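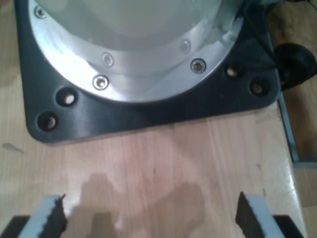

April, Werkstattbuch, Zelle Druseck, nachmittags

Der Armfuß hat uns den ganzen Vormittag gekostet, und ich schreibe das jetzt gleich auf, solange ich den Ablauf noch beisammen habe, denn morgen früh steht Rory Carnegie hier und wird fragen, warum die Zelle nicht läuft. Kurz gesagt: Beim schnellen Querfahren hat der Arm gezittert, die Kollisionserkennung ist angesprungen und der Kraftregler hat abgeschaltet. Ich habe natürlich erst in der Steuerung gesucht, wie man das so macht, wenn man den Bildschirm näher hat als den Schraubendreher. Dabei sieht man an der dunklen Montageplatte mit bloßem Auge, dass in den Durchgangslöchern an den unteren Ecken keine Schrauben sitzen, links sieht man sogar das helle Holz der Tischplatte durch. Die Innensechskantschrauben im Alu-Flansch halten den Roboter an der Platte, das schon, aber die Platte selbst muss schließlich auch irgendwo festgemacht sein.

Jetzt der Reihe nach, damit Berkay und ich beim nächsten Mal nicht wieder von vorn anfangen. Angefangen hat es kurz nach acht mit dem Einlegeprogramm für die Zonlow-Gehäuse. Die langsamen Fahrten waren völlig unauffällig, der Greifer ging auf und zu, die Positionen haben gestimmt. Sobald ich die Geschwindigkeit auf den Wert gestellt habe, mit dem wir in Zerstead abgenommen haben, kam beim Abbremsen ein Nachschwingen, das ich durch die Tischkante bis in den Ellbogen gespürt habe. Beim ersten Mal lief das Programm weiter. Beim zweiten Mal Schutzhalt, Meldung »unerwartete äußere Kraft an Achse 2«, und danach ließ er sich nur noch im Handbetrieb freifahren.

Ich habe dann brav alles getan, was in der Fehlerliste steht: Nutzlast geprüft, Schwerpunkt vom Greifer neu eingetragen, Nullpunkte kontrolliert. Die Nutzlast war tatsächlich noch die vom alten Greifer, das hätte ohnehin irgendwann jemand merken müssen und ist jetzt in Ordnung. Am Zittern hat es leider nichts geändert. Danach habe ich die Beschleunigung halbiert, und damit lief es — was mich im ersten Moment sehr gefreut und in die völlig falsche Richtung geschickt hat. Eine gute Stunde habe ich an den Rampen herumgestellt und war schon drauf und dran, dem Hersteller zu schreiben.

Berkay Güneş kam dann mit dem Kaffee herein, hat sich das zwei Fahrten lang angeschaut und gefragt, ob der Fuß eigentlich mitgeht. Ging er. Wir haben den Arm stromlos gemacht, die Messuhr mit dem Magnetfuß ans Gestell gesetzt, den Taster an die Plattenkante gelegt und von Hand am Unterarm gedrückt. Der Zeiger lief beim Drücken weg und kam beim Loslassen nicht ganz zurück. Mir war da ehrlich gesagt ein bisschen flau, denn ich hatte den Vormittag über mit dem Zustimmtaster direkt daneben gestanden, mit dem Gesicht auf Höhe des Ellbogengelenks.

Woher das kommt, wissen wir inzwischen auch. Beim Umzug der Zelle hatten wir den Arm zum Ausrichten mit Zwingen auf dem Tisch gehalten, und die Verschraubung sollte folgen, sobald die Gewindeeinsätze von Akbulut da sind. Die Einsätze sind gekommen und liegen seither in der Schublade. Die Zwingen hat dann jemand abgenommen, weil sie beim Teachen im Weg waren, und ich fürchte sehr, dass dieser Jemand ich war. Im Übergabezettel steht bei »Fuß befestigt« ein Haken, und der ist in meiner Handschrift. Gemeint hatte ich damit den Flansch. So steht es da aber nicht, und Berkay hat sich völlig zu Recht darauf verlassen.

Passiert ist niemandem etwas, und am Arm selbst haben wir nichts gefunden. Ich trage es trotzdem als Beinaheunfall ein. Ein Arm, der bei voller Ausladung hart abbremst und dessen Platte nicht sicher am Tisch sitzt, kann kippen, und dann hilft auch die schönste Kollisionserkennung nichts. Immerhin hat sie uns hier zweimal gewarnt, und ich habe sie zweimal quittiert. Das schreibe ich ausdrücklich dazu, auch wenn es mir nicht schmeckt.

Stand jetzt: Hauptschalter aus, Schloss dran, Schlüssel bei Berkay. Es wird nicht gefahren, auch nicht langsam und auch nicht »nur schnell zum Zeigen«.

Offen:

Tischplatte von unten anschauen, ob das Holz die Einsätze überhaupt trägt. Ich hätte lieber ein Gegenblech darunter, Berkay auch.

Platte verschrauben, Drehmoment nach Handbuch, danach Markierungslack über Kopf und Platte, damit man ein Lösen sofort sieht.

Messuhr noch einmal ansetzen, gleiche Stelle, und den Wert diesmal aufschreiben.

Beschleunigung wieder auf den alten Stand, meine Bastelei von heute Vormittag ist unter eigenem Namen gesichert und kann danach weg.

Positionen neu einmessen, der Fuß steht ja mit Sicherheit nicht mehr da, wo er beim Teachen stand.

Übergabezettel ändern: »Roboter an Platte« und »Platte an Tisch« als getrennte Zeilen, jede mit eigenem Kürzel. Mache ich heute noch, bevor ich gehe.

Nachtrag, 16:40: Gegenblech ist im Lager vorhanden, Berkay sägt es morgen früh zu. Rory habe ich angerufen, er nimmt es gelassen und möchte beim Verschrauben dabei sein.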